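**De :** Beathag Ogilvie
**À :** liste « Traduire à plusieurs »
**Date :** 8/7/23
**Objet :** Re: [traduire] Le glossaire du Steneo, les tirets et le reste

Bonjour à toutes et à tous,

Je réponds à Ekua, avec le retard qui fait ma réputation sur cette liste.

> Le 5, Ekua Tsikata a écrit :
>
> Chère liste,
>
> J'ai relu les chapitres un à six du Steneo. C'est du beau travail, mais on sent que nous sommes plusieurs. La tante de Nallar tutoie le notaire au chapitre deux, le vouvoie au trois, et au cinq elle lui donne du « mon cher maître » comme si elle sortait d'un feuilleton en costumes. Il faudrait trancher.
>
> Autre question : que fait-on de « Potergate » ? Certains l'ont laissé tel quel, d'autres ont écrit « la Potergate », et j'ai trouvé une « Porte-aux-Potiers » qui m'a laissée rêveuse.
>
> Enfin, le glossaire compte 661 entrées. Je pose la question sans malice : quelqu'un le consulte ?
>
> Ekua

Dans l'ordre, donc.

**Le tutoiement.** Je plaide coupable pour le chapitre deux. Mon raisonnement était que la tante et le notaire ont grandi dans la même rue et qu'elle lui a cassé une dent à neuf ans, ce qui me paraissait autoriser le « tu ». Celle ou celui qui a traduit le trois a estimé que la mort du grand-père rendait tout le monde solennel, et ça se défend aussi. Je propose le vouvoiement partout, sauf dans la dispute du chapitre onze, où elle bascule. Un « tu » qui arrive au bout de deux cents pages fait l'effet d'une gifle, et le texte anglais, le pauvre, n'a que l'adverbe « coldly » pour s'en sortir. Quant au « mon cher maître », je demande qu'on l'épargne une fois. Une seule. Il me fait rire.

**Potergate.** La Porte-aux-Potiers est de moi également. J'étais jeune, c'était en décembre. Si on traduit cette rue, il faut traduire toutes les autres, et je vous souhaite bien du plaisir avec celle qui contient un jeu de mots sur les anguilles. Je suggère « Potergate » sans article : on habite Potergate, on descend Potergate, on se ruine Potergate. Le lecteur comprendra au bout de trois occurrences que c'est une rue, et s'il ne comprend pas, il la prendra pour une ville, sans dommage pour l'intrigue.

**Le glossaire.** Oui, je le consulte. J'y ai appris que « shed » se traduit par « remise », « cabane », « appentis » ou « voir discussion ». La discussion fait 17 messages et se termine par une recette de chutney. On pourrait garder les noms propres, les termes de notariat et les jurons de l'oncle, et laisser le reste dormir. Les jurons sont de loin la partie la plus soignée du document.

**Les tirets**, puisque le sujet revient. L'autrice en met partout – c'est son droit – et nous avons pris l'habitude de les reproduire à l'identique, comme si c'étaient des reliques. Or la moitié d'entre eux sont de simples virgules qui ont pris du galon. Je ne réclame pas leur tête, je voudrais qu'on s'autorise à en perdre. Au chapitre quatre, il y a une phrase qui en compte tant que j'ai dû la lire à voix haute pour trouver le verbe. Il était à la page suivante.

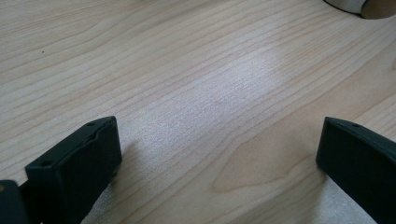 Pour le calendrier, Georgiev attend toujours un extrait de 4000 signes avant de se prononcer. Je rappelle aux nouveaux que Georgiev est notre éditeur pressenti, et qu'il est pressenti depuis presque 17 mois. Je penche pour l'ouverture du chapitre six, la lecture du testament : c'est drôle, on y voit toute la famille, et personne n'y mange d'anguille. Le premier chapitre me semble une mauvaise idée, avec ses trois générations présentées avant le petit déjeuner.

Reste la page 101 et son « it was a close thing ». Nous avons à ce jour « il s'en fallut de peu », « c'était moins une » et « on l'avait échappé belle », chacun défendu avec une ardeur qui m'inquiète. Comme c'est l'oncle qui parle, « c'était moins une » a ma voix. Le passé simple dans sa bouche, je n'y crois pas une seconde : cet homme jure en latin, mais il ne conjugue pas.

Ekua, si tu veux bien reprendre les dialogues de la tante dans les chapitres trois et cinq, je m'occupe du deux et je vais enterrer mes potiers moi-même. Pour les anguilles, j'accepte toute proposition, même honteuse, en réponse à la liste et pas à moi seule.

Amitiés,
Beathag

P.-S. Le fichier partagé s'appelle désormais « steneo_final_vrai_2 ». Je n'y suis pour rien, mais je m'en sers.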